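**Shapes & pegs – what's left, what's going out**

Quick one this week, the newsletter goes to print in an hour and I'm still sorting labels.

The brown hex pegs are back. Finally. Cesoteck sent 135 of them for the Annan sets, and yes, these are the tall ones, not the stubby kind we got stuck with in June. Six flat sides, flat top, plain brown finish. No paint. Please don't paint them, Cloltstead asked for them plain and they meant it.

A few notes before anybody starts packing:

- 11 pegs to a box, standing up. Laying them down scuffs the edges
- Black L-shaped holders go in a seperate bag, 2 per box
- Check the little silver screws where the back meets the base. Snug, no tighter
- Red blocks are NOT part of the Annan set. Leave them on the shelf

If your peg has a chipped edge put it in the seconds tub – Stellell takes them for the craft table and is happy to have them. Around 20 in there already.

Brown peg, three times over, with the black holder in the middle one: 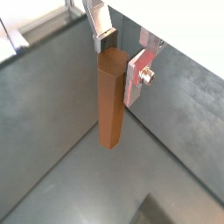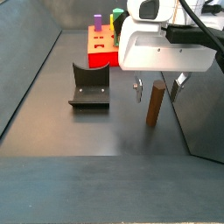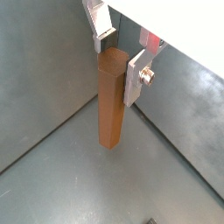
Boxes need to be taped and by the side door Friday noon. Tape is in the second drawer, the good scissors are not (whoever has them, bring them back). Labels face out please, last batch half of them were upside down and teh driver had to flip every one.

Still short on small bags. If you have clean ones at home, bring a handful. Next list goes up when the Cloltstead order is signed off.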